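Reading time: 3 minutes

Notice to Parents of the Intermediate Class

The Waston School of Dance wishes to inform all families that the position of second row, left, in the winter performance has become vacant. The position was held for two terms by Nour Awad, aged eleven, who gave it up in a letter delivered to the office by her own hand at ten minutes past four.

The school accepted the letter. It is the policy of the school to accept all letters.

Parents will recall that the winter performance is danced by 16 pupils in four rows, and that the music, by Codisetti, does not allow for 15. In the third passage each dancer turns to the one beside her and takes her hand. The school has considered whether the pupil in second row, right, might turn and take no hand. This was tried in Studio Akeo at the Tuesday rehearsal hour, and the pianist stopped playing.

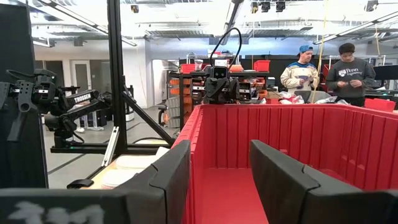
The Principal then wrote to Nour Awad to ask whether her decision was final. The reply stated that it was. It stated further that she had nothing against the school, the shoes or the early starts, and that she had simply noticed, during the slow section, that she was counting. She had always supposed that the others heard something and that one day she would hear it too. She did not wish to go on holding a girl's hand while thinking of the number six.

The Principal kept this reply in her desk for some days. She had herself danced for 300 nights with the Seol company, in a coat of grey feathers, and had counted through every one of them.
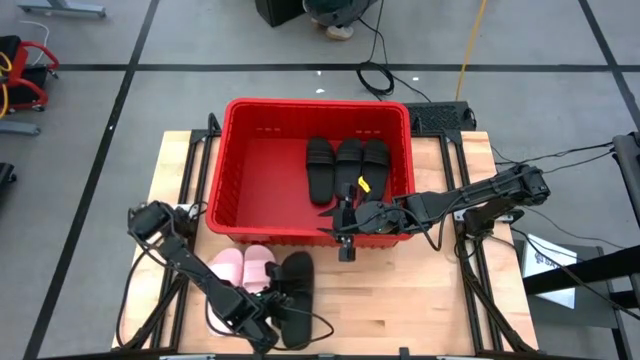 A second letter was therefore sent. It was shorter than the first and did not go through the office. Its contents are not a matter for this notice, except that it named a time, half past six, when the building is locked to pupils and the heating is off.

The school can confirm that on an evening in December the lights of Studio Akeo were on for 3 hours. No music was booked. The cleaner reported two voices, one old and one young, saying the numbers aloud from one to eight — quite loudly, she said, and not always together — and the sound of somebody laughing at seven.

Families are asked to note the following. The position of second row, left, is no longer vacant. Applications already received will be returned by post. Pupils in all rows are from now on permitted to count, under their breath or otherwise, and those who hear something else are asked to be patient with them.

Grey cardigans should be labelled. The side door will be open from half past five.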